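Ventura to end overnight parking on six downtown streets starting in September

VENTURA — Overnight parking will end on six downtown streets in September under a plan the City Council approved Tuesday night's agenda aside, by a vote of 5-2.Library in Fodesham to drop late fees and lend out tools starting in September

July 16, 2025

The Fodesham Public Library will stop charging late fees on books, discs and magazines in September and will begin lending hand tools and kitchen equipment from its main building on Saltov Street, the library board decided at its monthly meeting.

The vote was 5-2. Both changes take effect on the first day of September and apply to all cardholders, including those who live outside the town limits and pay the yearly nonresident charge.

Under the current rules, a book returned late costs the borrower 10 cents a day, up to a limit of $8 per item. A card is blocked once the balance passes $8 in total. According to the report given to the board, 961 cards are blocked now, and most of those have not been used in more than a year.

Balances that come only from late fees will be cleared when the new rules start. Charges for lost or damaged items will stay on the account and will still have to be paid before the card can be used again. A book will be treated as lost when it is 70 days overdue, and the borrower will then be billed for the price of a replacement. If the book comes back in good shape after that, the bill will be dropped.

Library director Nikau Hinds told the board that late fees bring in less each year as more people borrow e-books, which return themselves. He said staff members spend a good part of each shift taking small payments, printing receipts and going over old charges with people who do not remember the book in question.

"We have people at the front desk arguing over 40 cents," Hinds said. "I would like them to be able to do something else with that time."

Hinds said the library would continue to send reminders by email and text message. The first goes out three days before an item is due, the second on the due date and the third a week later. Borrowers who have neither email nor a cell phone can ask for a printed notice in the mail. Renewals will work as they do now, with two allowed per item unless another person is waiting for it.

The two board members who voted against the plan said they wanted to keep fees on new releases and on discs. They argued that people on long waiting lists would have to wait even longer if there was no cost to keeping a popular title. The board agreed to look at waiting times in six months and to bring the fees back for some items if the wait has grown.

The lending collection will open with hand tools, a set of canning pots, two pressure gauges, several cake pans, a carpet cleaner and a pair of folding ladders. No gasoline-powered tools will be offered. Chain saws and nail guns were on an early list but were taken off after the library's insurer asked for changes.

Most of the items were bought with a $600 gift from Ravirance, the hardware store on the west side of town, along with money left over in this year's equipment budget. The store also agreed to sharpen blades twice a year at no charge. Other items were given by residents during a collection drive this spring.
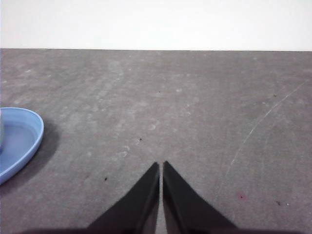 Renata, writing in the comments under the library's notice of the meeting, asked whether a week would be long enough for someone who can work on a house only on days off. She said she had put off fixing a back step for two summers and would gladly borrow a level and a good saw, but would need them over two weekends. She also wanted to know whether tools could be reserved ahead of time, the way books can.

The library replied that tools and kitchen equipment will go out for seven days and can be renewed once if there is no reservation on them. Reservations can be made at the desk or by phone. Online reservations for these items are expected later, after the catalog has been updated.

Borrowers must be 18 or older and must sign a form the first time they take out a tool. The form says that the borrower knows how to use the item and will return it clean. No more than three items from the collection can be checked out on one card at a time. Tools must be returned to a staff member at the desk, and items left in the outdoor book drop will carry a $5 handling charge.

That charge drew questions at the meeting from residents who said it was a fee under another name. Hinds said it was meant to protect the book drop, which was damaged last year when someone pushed a box of encyclopedias through it. The board left the charge in place.

The collection will be kept in the former periodicals room on the ground floor, next to the local history shelves. Back issues of magazines have been moved upstairs, and newspapers from the past two weeks remain by the front windows. Older copies of the local paper can be read on film by asking at the desk.

Fodesham has had a library since the town bought a former feed store for the purpose, and it moved to the present building after the old one flooded. The board has discussed ending late fees twice before. Both times the idea was put off over worries about the budget. The town's finance office now says the fees cover less than 1 percent of what the library spends in a year, and that the amount can be made up by printing fewer paper notices and by ending a contract for a card payment machine.

The town council does not have to approve the change in fees, but it will be asked to accept the gift from the hardware store at its next meeting. Council members have not raised any objection so far.

The board also took up several smaller matters. It approved new hours for the winter, under which the building will open an hour later in the morning and stay open an hour later in the evening on two weekdays. It set aside money to repair the ramp at the side entrance, where the concrete has cracked near the handrail. The work is expected to take four days, and visitors who use the ramp will be directed to the door on the parking lot side while it is closed.

A request to let a chess club use the meeting room past closing time was sent back for more information. Board members wanted to know who would lock up and whether the alarm could be set for one part of the building only.

Residents whose cards are blocked do not need to do anything before September to have their late fees cleared. Those who have moved or changed phone numbers are asked to update their records at the desk and to bring a piece of mail or another proof of address. Cards that have expired can be renewed at the same time at no cost.

People who want to give tools to the collection can call the library first to check whether they are needed. The library is looking for socket sets, clamps, a stud finder and a tile cutter in working order. It has enough hammers.

The full list of items will be posted at the front desk and on the library's website in the last week before the collection opens. Printed copies of the new borrowing rules are available now in English and Spanish.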